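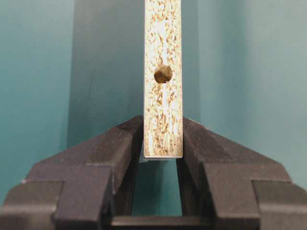 Chipboard, raw edge. All those little flecks.

Up at five, couldn't sleep. Keys to the place on Barbosa at nine and I was there by eight sitting in the car like an idiot eating a gas station muffin. 905 Barbosa. Keep saying it so I'll remember it for forms.

It smells like soup. Old soup. Opened every window that opens (three don't). Kitchen drawer full of rubber bands and one fork. Kept the fork.

Drive was 200 miles from Cemby with everything I own that's breakable on the passenger side. Lost one mug. Not a good mug. The truck is another story, they said noon, then two, then the phone just rang and rang. Showed up at ten to five. Couch doesn't go around the landing. We tried it standing up, tried it backwards, took the feet off. It's in the front hall now and I have to climb over the arm to get to the bathroom.

Bill was nearly 2000 dollars, which I knew, but seeing it on paper, ugh. No more takeout till August. Writing that down so it counts.

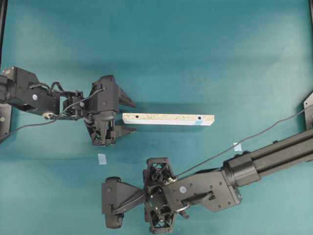 Last edited 4/1/22, 11:48 pm

Okay back. Had noodles. (Takeout. Starts tomorrow.)

Tried to think where things go. Bed under the window or bed by the closet, went back and forth and then the mattress got heavy and the question settled itself. By the closet. The radiator knocks. Two knocks, long gap, two knocks. I thought somebody was at the door the first time and went down in my socks.

Books are the problem. The old shelf stayed behind becuase the back panel was coming away and it leaned. I loved that shelf. Looked at the Vitia one again on my phone, the tall one, and it's chipboard with a skin on it like everything is now. Fine for two years, then the middle starts to sag and you turn the boards over and get two more. Mom's trick. I'd like real wood once in my life but not this month.

Allier has secondhand stuff out back, the lady at the noodle counter told me, past the tire place. Go early she said, it all goes early.

Also want color in here. Everything is that landlord cream, even the light switches, even the SCREWS in the light switches. Something green or blue-green for the bedroom. I've been thinking about it for weeks. Would I get sick of it? Maybe just the one wall.

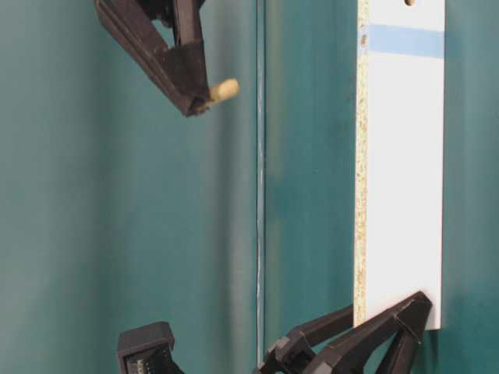

Teal wall, seam down the middle. Lighter on the left. Love this color.

Called home at nine. Told them it was going great. It's going okay. Cried a little in the shower, mostly tired I think, and also the shower is either off or hurting you. Then found the box with my good towels and felt much better, which is a dumb thing to feel better about.

Neighbor upstairs plays piano. Same eight bars, keeps missing the same note. I was rooting for them by the end.

Can't find: the scissors, phone charger for the kitchen, my other boot, the lamp bulb, can opnener.

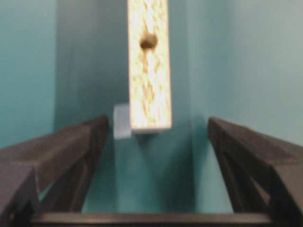

Tomorrow

Gas company, call before ten. Ask about the windows. Allier, early, take cash and the tape measure. Measure the alcove FIRST this time. Mail forwarding from Cemby. Buy bulb, milk, dish soap, something for the soup smell. Ask truck people about the couch, do they come back, what does it cost. Paint chips if there's time.

Radiator's going again. Bed.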